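The great toy closet cleanout, part two

So I finally got to the bottom shelf. If you read the last post you'll know the top shelf nearly finished me off (the puzzles! all those puzzles in sandwich bags with no lids and no labels!), and I promised myself the rest could wait until the kids were back in school. Then it rained for most of May and there I was, on my knees with a trash bag in one hand and a cup of cold coffee in the other.

The bottom shelf is where the baby stuff ended up. Stacking rings, the bead maze that weighs as much as a car battery, the xylophone with the missing mallet, and shoved way at the back behind a bag of dress-up shoes, the foam shape sorter. I had completely forgotten we owned it. My friend Saoirse passed it along to us when her youngest was done with it, and before that it came from her sister, so it has been through a lot of small sticky hands.

I love this thing. I loved it when Senan was two and I still do. We had one of those plastic bucket sorters too, and the noise of it was unbelievable, every piece clattering in and then getting dumped right back out on the kitchen tile at six in the morning. Foam doesn't clatter. You can drop it down the stairs and nobody wakes up. I know this for a fact.
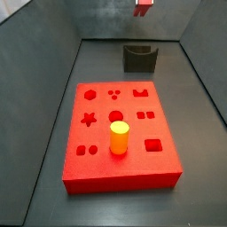 The sorter with the yellow cylinder, back on the floor where it belongs.

Senan's favorite was always the star. He'd carry the star piece around in his fist all day and it came with us to the grocery store, to the dentist, and once into the bath. His sister went for the three little round holes in the back row, and she didn't care one bit about putting the right pieces in them. She put raisins in them. I was digging raisins out of that foam with a chopstick for the better part of a winter.

The one I always had trouble with, and I'm a grown woman with a driver's license, was the arch. You look at it and think you've got it, and then it's upside down. My husband used to hand it to dinner guests after dessert and time them. Kevin Phelan from his work still brings it up.

Anyway, cleaning it. I had no idea how you're supposed to clean foam, so I did what I do with everything and filled the sink with warm water and a squirt of dish soap. Squeeze, rinse, squeeze, rinse. An old toothbrush is great for the corners of the square holes, where the crumbs get packed in like cement. Don't scrub hard or you'll take little bits off. Then I stood it on its edge on a towel next to the back door overnight and it took way longer to dry than I expected — give it 2 days if your house is as damp as ours.

Tracking down the pieces was a whole other project. The yellow cylinder was in the dress-up bag, inside a shoe. A couple of others were in the Hayes cookie tin with the crayons, and one had been living under the couch long enough to grow fur. I'm still looking for a few, and I've been through the train box twice. If you're the person who took home the wrong bag from our playgroup swap, please check it for foam!

I had every intention of putting the sorter in the donate pile. There are 4 big bags by the front door already and my neighbor Gobnait is driving them over to the family center for me when she gets her car back. Then my kids, who are far too old for it, walked in from the yard, sat right down on the floor and started arguing over who got to do the cylinder. They're nine and seven. They played with it until dinner.

So it's staying, for now, on the shelf next to the bead maze. The xylophone went in the bag before anybody saw.

Next up is the craft drawer, and I am not looking forward to it. I opened it an inch this morning and glitter came out. If any of you have a good way to store pipe cleaners so they don't turn into one giant knot, leave me a comment, I'll try anything at this point.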